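Does my group have to be consulted before a task is handed over to automation?

Posted in: Work and Workplace -- Automation and Job Changes
Posted by Gallery_Steward

I am employed in the services group at Terkine. The group sets and clears the tables on the upper level, handles bread and plates, and keeps the lower floor in order. In May the company announced that table work would be moved in stages to an automated system supplied by Sundaram. Since then several of us have been assigned to perform our usual handling tasks with hand-held grippers, so that the supplier has a record of how each task is carried out. The work is done during regular hours on the upper level.

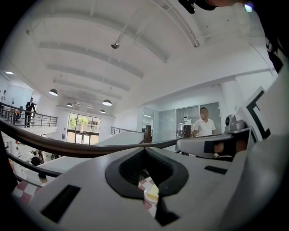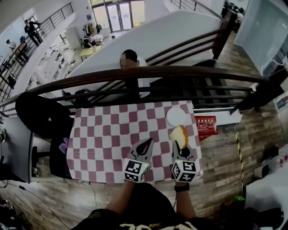
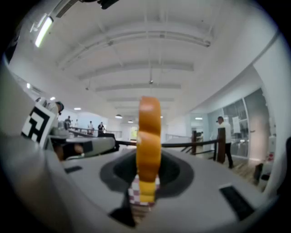
The upper level at Terkine. The second picture shows bread being handled at the table.

I would be grateful for guidance on the following matters. The written job description for my position makes no mention of recording work or of instructing a system. I was given 3 hours of training and was then assigned to the grippers for two shifts a week. My rate of pay has not changed. My supervisor has stated that the assignment falls under "other duties as required." I do not object to the work itself, which is lighter than clearing, although holding the grippers for a full shift is tiring to the wrists and a slice of bread takes several times longer than it does by hand.

My principal concern is what becomes of the position once the record is complete. The notice we received says only that staff "will be supported through the change." It also says that up to 50 positions across all sites may be "adjusted," with no list of sites. Is the employer required to say more than this? May I ask to see what has been recorded of my own work? I should add that other employees pass through the area all day, and I do not believe that all of them received the notice.

---

Reply from Waldemar Ostrowski
Community adviser, Workplace section

Thank you for setting out the circumstances so clearly. Your message raises several separate matters, and it is advisable to keep them separate when you write to your employer.

On the job description. A clause such as "other duties as required" is common and generally allows an employer to assign occasional work of a similar level. Two shifts every week is a regular assignment, and it would be reasonable to ask that it be written into your description. Request this in writing. State the date on which the assignment began, the number of shifts per week, and the training you received. If the employer declines, ask that the refusal also be given in writing.

On pay. Whether a change of rate is due depends on your contract or on any agreement that covers the group. Where a pay scale has a separate grade for training other employees, some groups have argued that demonstrating a task for an automated system belongs in the same grade. I have seen this accepted at one employer and refused at another. You should read your scale before raising the point.

On notice and consultation. The rules differ considerably from place to place, and many of them depend on the size of the employer. In some places a duty to give notice applies only above a fixed number of employees or of positions lost. You have not said where you are located or how large your site is, and I would ask you to add both. Please note that "adjusted" has no settled meaning. Your group may properly ask the following:

Which tasks are to be moved, and in what order
Which positions consist mainly of those tasks
Whether the affected employees will be offered other work on site, and at what rate
Who will attend to the system when it stops or drops something
Whether the pace of hand work will be measured against the recordings

The fourth item is often overlooked. When the mail room at my former workplace, Trirkton, was automated, sorting left the job and clearing faults entered it. The new work was done by the same employees for 7 months before anyone gave it a title. It required standing near the equipment for long periods and being available at once, which made breaks difficult to take. Had we asked at the beginning, the title and the break schedule would have been settled much earlier.

On the recordings. Ask who holds them, for how long, and for what purposes they may be used. Ask in particular whether they may be used in evaluating or disciplining an employee. A written statement that they will not be so used is worth obtaining even where the law does not call for one. The same request may be made on behalf of employees who pass through the area -- they have an interest in the answer equal to yours.

On your wrists. Report this now, through the ordinary procedure, and keep a copy. Ask for the gripper shifts to be divided into shorter periods with other duties between them.

---

Reply from northdock_2

It is the same everywhere. They had us do it at a warehouse with 500 people and the packing line went from two shifts to one. Get everything in writing. I would not sign anything new.

---

Reply from Findby_HR_Retired

I write from the employer's side, having spent most of my working life in personnel at Findby. I agree with the greater part of Mr. Ostrowski's reply, with one reservation. A request for every item at once, addressed to a supervisor, will usually be passed upward and answered slowly. The supervisor very likely does not know which positions are concerned. I would address the questions on tasks and positions to the personnel office, and the questions on shifts and breaks to the supervisor, who has the authority to settle them the same week.

I would also advise against refusing to sign a new description solely on the grounds that it is new. Read it first. If it names the gripper work and gives it a grade, it may serve you better than the old one. You may ask for several days to consider it and to take advice.

---

Comment from Gallery_Steward

Thank you for these replies. The site is one of the smaller ones, and I will confirm the number of employees before adding it. I have reported the wrist strain and have asked for shorter periods. The supervisor has agreed to a trial of this beginning next week. The questions on positions have gone to the personnel office under the names of the whole group.

Last updated December 7, 2019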